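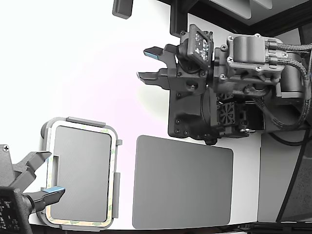

3.2. Lire les stries : ce que je regarde sur un tesson, et dans quel ordre

J'en viens à la partie qui m'a pris le plus de temps, et je préfère le dire tout de suite : j'ai changé deux fois de méthode en cours de route. Au départ, je voulais classer les 63 tessons du sondage de Standano selon un seul critère, l'orientation des stries sur la face interne. Des stries parallèles et horizontales, on pense au tour ; des traces qui partent dans tous les sens, on pense au montage à la main. C'est ce qu'on apprend en première année (et ce que j'ai répété à mes propres étudiants pendant longtemps, je l'avoue).

Sauf que la céramique commune de Standano s'y prête très mal. Beaucoup de ces pots ont été montés au colombin puis repris sur un support tournant, et le potier a lissé par-dessus, avec un chiffon ou la main mouillée. Guadalupe Ochoa, qui a repris tout le lot après moi, m'a rendu un tableau où un bon tiers de mes « tournés » étaient devenus des « colombins régularisés ». Nous avons passé un après-midi entier, lampe rasante à la main, à nous disputer sur un fond de marmite ! Elle avait raison pour le fond, moi pour la panse.

J'ai donc abandonné le critère unique. Pour chaque tesson, je note maintenant l'espacement des stries, leur continuité, puis leur comportement là où la forme change : épaule, carène, attache d'anse. Ce dernier point est le plus parlant. Un lissage suit volontiers la courbe, il s'écrase contre un relief, il dérape. Les stries prises en tournant gardent leur cap tant que la paroi est d'un seul tenant, et elles s'interrompent net dès qu'on a rapporté un élément.
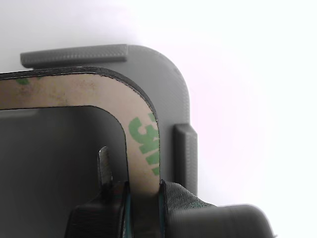
Reste la question de la régularité, sur laquelle Gorazd Kelmendi m'a fait le reproche le plus sérieux à la relecture. À partir de quand ai-je le droit d'écrire « réguliers » dans une fiche ? Mon œil s'habitue au lot, et au bout de 200 fiches je trouve régulier ce qui m'aurait paru très brouillon le premier matin. Sur la pièce grise de la figure 2, imprimée en 3D, les stries sont fines, elles traversent la face plane en diagonale, et on les retrouve le long du bord arrondi. Aucun de mes tessons ne s'en approche, même de loin, et j'ai du coup réservé « régulier » aux cas où l'espacement ne varie pas à l'œil nu sur toute la largeur conservée. Tout le reste est passé en « sub-régulier », un mot que je n'aime pas beaucoup - mais Despina Ristić l'emploie déjà pour le mobilier d'Olach, et autant que nos deux corpus puissent se parler.

L'effet sur le classement est net. Après révision, 10 tessons seulement gardent la mention « régulier », tous en pâte claire, tous issus du comblement supérieur. Je ne sais pas encore quoi en faire. Sunee Kamolrat penche pour une importation ; j'y verrais plutôt la main d'un seul atelier, ce que les lames minces permettront peut-être de trancher. Les bords de cruche, trop petits, restent hors tableau et sont discutés en 3.3 avec les anses.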